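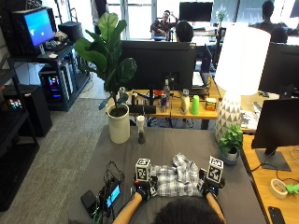

The Lapointe Centre has been asked, more than once since April, to state a view on how household robots ought to be taught. The question usually arrives in a narrow form. A member organisation is about to buy equipment and wishes to know whether its staff should guide a robot from a distance, through a set of controllers, or perform the task with their own hands while the movement is recorded. We have answered such enquiries one at a time. It now seems right to set out our position in one place, so that members may disagree with it properly.

Our view is that, for soft and awkward work such as the folding of clothes, the person's own hands should come first. Remote control has its uses and we return to them below. But it has been treated for too long as the serious method, with everything else regarded as a cheaper substitute, and we think this ordering is mistaken.

## What a shirt asks of a teacher

A shirt is a demanding object. Its collar stands up when it ought to lie down, and its sleeves must be found before they can be dealt with. A person who folds shirts regularly makes dozens of small corrections in the course of a single garment – a tug at a hem, a palm drawn across a crease, a pause while one hand waits for the other – and would be hard pressed to describe any of them afterwards.

These corrections are the lesson. Anyone can write down that the left side is folded over, then the right, then the bottom brought up to the collar. Machines have been able to follow instructions of that sort for many years, provided that the shirt began in the same state each time. What has been missing is a record of what a capable person does when the shirt has been dropped on the table in a heap.

When an operator works at a distance, much of this is lost. The operator cannot feel the cloth, or feels only a crude signal that something has been touched. Movements become slow and deliberate. Grips are made wider than they need be. In the Pralotau trial, in which our staff took part, an experienced operator needed 15 minutes of practice at the controls before the first fold of the morning was fit to keep, and the same person could fold the garment by hand without looking down. The recordings made by remote control were faithful to what the operator did. What the operator did was fold a shirt as somebody would through a letterbox.

Markers and sensors worn on the hand do not remove the difficulty altogether. A glove changes the fingertips, and a cable has to go somewhere. Even so, the wearer remains in contact with the cloth, and can respond to it at the speed at which people ordinarily respond. We regard that as the greater part of the matter.

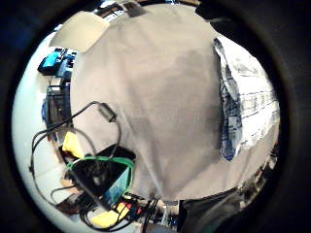
## The case for an ordinary room

We also hold a view on where the teaching should take place, and it has proved less popular with members than the first.

It is common to prepare a recording area as one might prepare an operating theatre. The walls are plain, the table is cleared, and the light never alters. The resulting material is pleasant to work with. A robot trained on it is then carried into a flat in which the ironing has been left on a chair, and it performs poorly.

Our recommendation is that demonstrations be gathered in rooms where people are already at work, with the usual plants, cables and drinks left where they are. Daylight should be allowed to change during the session. Colleagues should be allowed to remain at their desks. A household will not be tidied for the robot's benefit, and it does the machine no kindness to begin its education anywhere else.

There are proper limits to this. People who may appear in the recording must have been told so and must have agreed, and screens showing private correspondence should be switched off or turned away. We would ask members to attend to these points before the first session. The Prullon programme, which we reviewed last year, had to set aside a whole Monday of otherwise sound material on account of a single open inbox.

The same principle applies to the cloth. In the Dundik set, 204 demonstrations were gathered with one shirt, freshly pressed between sessions. The set was handsome and nearly useless. We would sooner see fewer folds and more garments, in checks and stripes as well as plain colours, heavy and light, some of them past their best. Plaid deserves a particular mention. Its lines bend as the cloth bends, and may help a learning system to judge the shape of a fold, yet a system trained only on plaid may come to depend on them. A mixed basket is the safeguard.

## Who does the teaching

A further concern is the standing of those who perform the demonstrations. In many budgets they appear under equipment, or do not appear at all. Their work is described as collection, as though the folds were lying about on the table waiting to be picked up.

We disagree with this usage. A person who can fold evenly for a full session, keep both hands where they can be followed, and begin again without fuss after a poor start is exercising a skill, and should be paid and credited on that footing. It is tiring work. The arms are held forward for long periods and the attention is split between the garment and the equipment. We advise a break at least every 2 hours, and sooner where the demonstrator asks for one.

Demonstrators should also have a say in what is kept. At present the decision is generally taken by somebody who was not in the room, and who discards anything that looks hesitant. Yet a hesitation may be the most useful moment in the recording. If the cloth slipped and was caught again, the robot ought to be shown how it was caught. Chathurika Sheikh, whose demonstrations formed the larger part of the Pralotau material, wrote to us that she had been asked to leave out every fold in which she changed her mind, and that these were the ones she would have wanted a new colleague to watch. We think she was right, and our guidance to members has been altered accordingly.

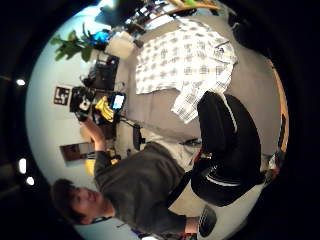 **How many demonstrations does a folding task need before training is worth attempting?**

Some 600 is a sensible starting point for a single type of garment, provided that they come from several people and that the starting position of the cloth is varied throughout. A smaller number will serve for an early test of the equipment, but should not be used to judge whether the method works.

We give that figure with reluctance, as figures of this kind tend to harden into targets. A team which has been told to reach a certain total will reach it, and will do so by repeating whatever is quickest. It would be better for members to report the number of garments, the number of demonstrators and the number of rooms, in that order, and to let the total follow.

## Where remote control belongs

None of the above is an argument for putting the controllers away. There are three circumstances in which the Centre would advise their use.

- Where the task is unsafe for the hands, as with heat, blades or strong cleaning agents, the operator should be at a distance.
- Where the robot has a reach or a grip that differs greatly from a person's, some demonstrations made through the machine itself are needed, so that its own limits are represented.
- Where a robot already performs a task fairly well and fails at one known point, an operator may take over at that point and hand control back again. A short correction given at the right moment is worth a good deal of fresh material.

The last of these is, in our judgement, where remote control is most valuable and least used. It suits the operator too. To supervise a machine and step in when required is reasonable work. To steer it through an entire basket of towels is not, and we have yet to meet an operator who thought otherwise.

The difficulty in passing from one method to the other should be admitted. A hand has more fingers than most grippers, and a movement made with four of them must be translated into something that two metal surfaces can carry out. Part of the gesture is always lost. Members with a strong engineering department sometimes conclude that the loss is too great, and that it is cleaner to record on the robot from the outset. We accept that it is cleaner. Our objection is that it moves the loss to an earlier stage, where it cannot be seen, for the operator has then given up the gesture before anything is recorded at all.

Towels illustrate the point well. They are often chosen as the first exercise on the grounds that they are merely rectangles. In use they are heavy, they sag, and a loose corner has to be gathered while the remainder is kept from sliding. A person manages this with the side of the hand or the heel of the palm. We would wish a recording to contain that movement even if the present generation of machines can make nothing of it, for the recording is likely to outlast the machine.
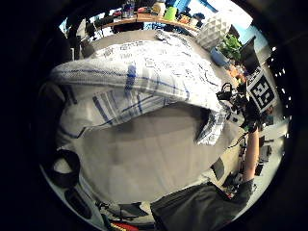 Abdelkrim Tahiri takes a different view of our first recommendation. Members with small teams, he writes, cannot afford to gather material that their present robot is unable to use, and the Centre "is asking a laundry with one machine to save for the needs of a laundry with ten". He adds that his own operators grew quick at the controls after a few weeks, and that the comparison made at Pralotau was drawn too early in their training.

The second objection is a fair one. We have no record of how the Pralotau operators would have performed after a longer period, and the trial should have provided for it. We shall ask that the next one does so. On the first, we would say only that the cost of keeping a full recording is small beside the cost of making it, and that a small team has more reason than a large one to avoid making it twice.

Members who wish to comment on this statement before the revised guidance is issued may write to the Centre in the usual way. Accounts from those who have done the folding themselves would be especially welcome.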